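**tania_p**
Doing the desk clear-out this week and I'm stuck on tea tins. I get the little gold dan cong ones and can't bring myself to toss them. Right now everything homeless goes in one white cardboard box — tin, toy figure, random bits of plastic.
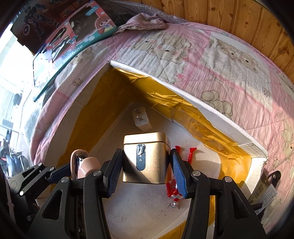 My plan was to keep the box by the kettle and sort it on Tuesday, but my sister says a tin with no tea in it is trash. Do you all keep yours?

**csonka_d**
Keep! I have 4 on my desk for screws and stamps. The lids fit so well.

**harisg**
Gotta disagree. I kept mine "for screws" too and ended up with 152 of them in the garage. Recycle it.

**csonka_d**
152 is a collection, Haris, not clutter :)

**tania_p**
Ha, ok, one tin stays. What about the toy though?

**harisg**
Toy stays, obviously. And get the box out of the sun if there's still tea in that tin — mine went flat in October sitting on a windowsill.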